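Collance two-arm table station, after one season in a staff canteen kitchen

I run the kitchen at the Wandden site, which feeds two office buildings and a small warehouse. We serve 179 lunches on a normal day and put out 40 breakfast trays before that. In August the company leased a Collance station for the tray line, and I was asked to write up how it has gone for other sites thinking about one.

The station is two arms at a white table. You set up each job first in the simulator that comes with the lease, called Lado, and then send it to the real table. The arms handle fruit, pastries and plates. They do not cut, cook or wash anything.

Setup took longer than the sales sheet suggested. Toon Aerts, who came from Collance to install it, was with us for four shifts, and the first two went on getting our own plates and trays into Lado. Once an item is in, it stays in. Adding a new one now takes me 30 minutes if the shape is simple. Bananas took most of an afternoon.

Lado is the part I like best. I can try a tray layout at my desk before anyone has to stand at the line.

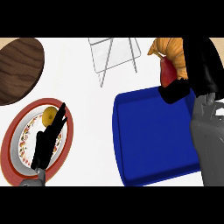

Does it mean fewer people on the line?

We had three people on breakfast trays and now have two, with the third moved to the hot counter, where we were short. Hours stayed the same for everyone.

The work has changed more than the headcount. Vratislav Hudec used to load trays from 5:30 and now spends that time stocking the table, checking what comes off it and clearing stops. He says his wrists are better and that the job is duller. He also had to learn the stop codes, and for the first month he was the only one on the early shift who knew them. If he was off, the station sat idle and we packed by hand. I should have asked for two people to be trained from the start. Collance will do it, but the second place costs extra once the installer has left.

Speed is fair. It finishes the 40 trays in 115 minutes, which is slower than three people were. We start it earlier, so breakfast still goes out on time. Soft items are its weak point. Ripe pears came out bruised until we lowered the grip setting, and croissants shed a lot of flakes on the table, so somebody wipes it down between batches.

The noise is low enough to talk over. The stop button is on the left side only, a poor choice when the person stocking stands on the right. We asked for a second one and are still waiting.

We also looked at the Hajji single-arm unit. It costs less and takes up half the space, but it has no simulator, and every new item has to be taught at the table while the line waits. For a kitchen with a fixed menu it might be the better buy.

I would lease the Collance again for trays. I would not put it on lunch, where the menu changes daily and people ask for things without onions. Our lease runs to next summer and the early shift has asked to keep it, with the second button fitted.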